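How to Bundle Two Cables With Cable Ties

86 shares

Two cables going to the same place should travel as one. It looks better, it's easier to dust around, and when you have to trace a line later you only have one path to follow. Cable ties are the usual way to do it, and most people already have a bag of them in a drawer. The job is easy to do badly, though. Ties get pulled too tight, bundles get twisted, and the slack ends up wherever it wants to go.

These steps work for a desk, a workbench, a garage wall or the back of a media cabinet.

What you need

Cable ties, medium width. Very thin ones dig into the jacket, and wide ones are hard to bend around a small bundle.
Flush cutters. Ordinary scissors will cut a tie but leave more behind.
Masking tape and a marker for labels.
A few hook-and-loop straps for the planning stage.

I buy the black ties from Temley in the large bag. The clear ones work the same way indoors. For anything near a window or outdoors, look for ties marked UV resistant, as the plain kind get brittle in sunlight.

Step 1. Unplug and label

Turn everything off and unplug both cables at both ends. Wrap a bit of masking tape near each plug and write down where it goes. If your cables are different colors you can skip the middle of the run, but still label the ends. Two black cables side by side will look identical within a minute of being tied.

Check the jackets while you have them in your hands. Run each cable through your fingers from one plug to the other and feel for nicks, flat spots and stiff sections. A damaged cable gets replaced, not tied. Leave power cords out of the bundle if the other line carries audio — you may pick up a hum.

Step 2. Take the twist out

A cable that has been coiled for a long time wants to stay coiled. Hang it over a door or lay it out straight on the floor for an hour, then roll it between your palms as you work toward the free end. Do both cables. If you tie a straight cable to a twisted one, the twisted one wins and the whole bundle corkscrews.

Step 3. Hold it together with straps first

Lay the two cables side by side and start at the end that matters most, usually the one with the least spare length. Put a hook-and-loop strap wherever you think a tie should go. On a straight run I space them 10 inches apart. On curves I go down to 5. Then plug both ends in and look at it. Open the drawer, raise the desk, pull the monitor forward, do whatever normally happens in that spot. If either cable goes tight at any point, let out some slack and move the straps.

Robel Negash, who wired the benches in our old shop, never put a permanent tie on anything until it had been strapped up for 7 days. That's longer than I wait, but I have cut off enough ties to see his point.

Step 4. Put on the ties

Replace the straps one at a time. Wrap the tie around both cables with the ridged side facing in, feed the tail through the head, and pull by hand until the tie stops sliding freely. Stop there. You should be able to turn the tie around the bundle with a little effort. If the jacket bulges on either side, it's too tight, and the only fix is to cut it off and use a new one.

Keep the heads on the same side of the bundle all the way along, facing away from where people sit or reach. If you want the cables to stay side by side without rolling over each other, cross the tie between them in a figure eight before closing it.
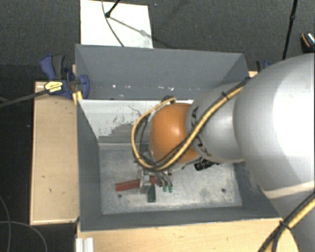
Trim each tail as you go, with the flat side of the flush cutters pressed against the head of the tie. Scissors or side cutters held at an angle leave a stub, and a stub has a sharp corner that will scratch the back of your hand the next time you reach past it. The black tie on the upper part of this yellow and black pair has its cut end sticking out, and that's the sort of thing to go back and trim. The bend is worth copying, though: the cables swing around the side of the orange cover in an open loop and come back up to its top. Leave that kind of curve anywhere a cable has to change direction, and don't put a tie at the tightest part of it.

Step 5. Deal with the slack

You will almost always have extra length. Don't cut the cable and don't fold it into a hard zigzag. Make one loose loop, as wide as the space allows, and secure it with a hook-and-loop strap so it can be opened again. Put the loop near the end that gets unplugged more often. Behind a desk that's usually the wall end.

If there is too much for one loop, swap in a shorter cable. I kept a long one behind my printer for years and it collected dust the whole time.

Step 6. Fasten the bundle to something

A tied pair left hanging still pulls on its plugs. Use adhesive mounts on smooth surfaces and screw-down ones on wood. Wipe the surface with rubbing alcohol before sticking anything to it, and give the adhesive a night to set before it carries weight. The Vikine mounts I used under my bench have held since September. The cheaper ones I tried before them let go in the first warm week.

Removing a tie later

Slide a small flat screwdriver under the pawl inside the head and pull the tail back out. This works if you left enough tail, which you probably didn't. Otherwise, turn the tie so the head sits away from the cables and snip across the head itself. Never slide a blade between the tie and the jacket.

When to use something else

If you add or remove cables every few weeks, stay with hook-and-loop straps the whole way. For three or more cables on one run, a split sleeve is faster to put on and easier to clean. For a cable on a moving part such as a lift desk, fix it firmly at each end of the movement and leave the section between them free.

7 comments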